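Curkum Bench Bay, papered

Home / Benches and bays / Curkum

Three walls, one top, no ceiling

The Curkum is a work bay for people who have a bench already and would like it to stop being part of the rest of the room. It has a back wall, a left wall, a right wall and a flat grey top between them. The front is open, for getting at your work, and so is the top, for getting at it when the front is awkward.

We have been selling the plain white version for years. It is a perfectly good bay and looks like the inside of a fridge. The papered version came out in April after enough customers had sent us photographs of what they'd stuck to theirs.

The walls

The paper is called Stavia. It is a damask, orange-tan on a pale ground of white and light blue, with the motifs set out in staggered rows. The print is meant to look as if it has been on somebody's landing for a good while, so the edges of the pattern are soft and the colour comes and goes a little. Please don't send it back for being faded. We paid extra for that.

Stavia goes on all three inner walls. The outsides are left bare, as most bays end up pushed against something. If you would rather have a different paper, we can supply the walls unpapered and you can argue with the paste yourself. Any ordinary wallpaper will do. Large peonies have been tried and are hard to concentrate in front of.

The top

Flat, grey and lightly veined in the manner of marble, with lighter and darker streaks. It is not marble. Marble would cost four times as much and need 2 people and a trolley, and it would still stain if you put a mug of tea on it. Ours wipes down with a damp cloth. The veining also hides crumbs very well, which we list as a feature and our warehouse manager lists as a fault.

Stavia and grey veining should not go together. Somkiat Boonyarit, who draws our bays, put the first one up over a weekend to prove as much, and then kept it for his own bench.

The frame

Silver aluminium extrusion throughout. There is an upright post in each back corner, where the walls meet, and each is fixed at the foot with small dark brackets. A long rail runs down either side of the top. The front rail is wider than the others and has several slots running along its length, so you can bolt things to it and then change your mind.

The slots take 8 mm fittings. The standard pack has enough for the bay itself and a few over, which will roll under the bench on the first day. Spares are sold by the bag.

A word on tightening: get all the rails on loosely, square the posts, then tighten. We know you will tighten the first one fully and have to undo it. The key is included either way.

Light

With no roof on it, the Curkum takes whatever light the room offers, and the walls don't take it evenly. The corners stay dimmer and the back wall tends to catch the best of it. 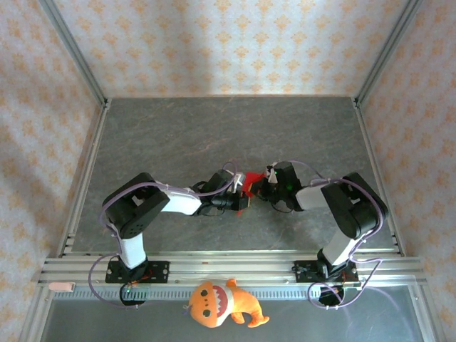

If that bothers you, the Kiss lamp clamps to either post and can be aimed into the gloomier corner. It was named by a supplier and we have stopped asking why. It is sold separately and comes with a longer lead than you would expect for the price.

Sizes and what's in the box

Width across the front: 92 cm
Wall height: 400 mm
Slot size, front rail: 8 mm
Walls: three, papered inside in Stavia
Top: one, grey, veined
Posts: two, with brackets
Rails: left, right and wide front
Key: one, small, easily lost

Not in the box: the bench, the lamp, patience.

Looking after it

Dust the paper with a dry brush. Don't scrub it. Small scuffs can be left alone, as the print forgives most of them. For anything worse, an offcut of Stavia is taped to the back of the left wall – please find it before you ring us.

Check the corner brackets now and then if the bay gets leaned on. It will get leaned on.

Ordering

Made to order in our own workshop and sent flat. The older Roltum bay has the same posts, so Roltum owners can buy the three papered walls on their own and keep the rest. Tell us which one you have when you order. If you aren't sure, the Roltum is the one with the green feet.

Page last changed May 22, 2020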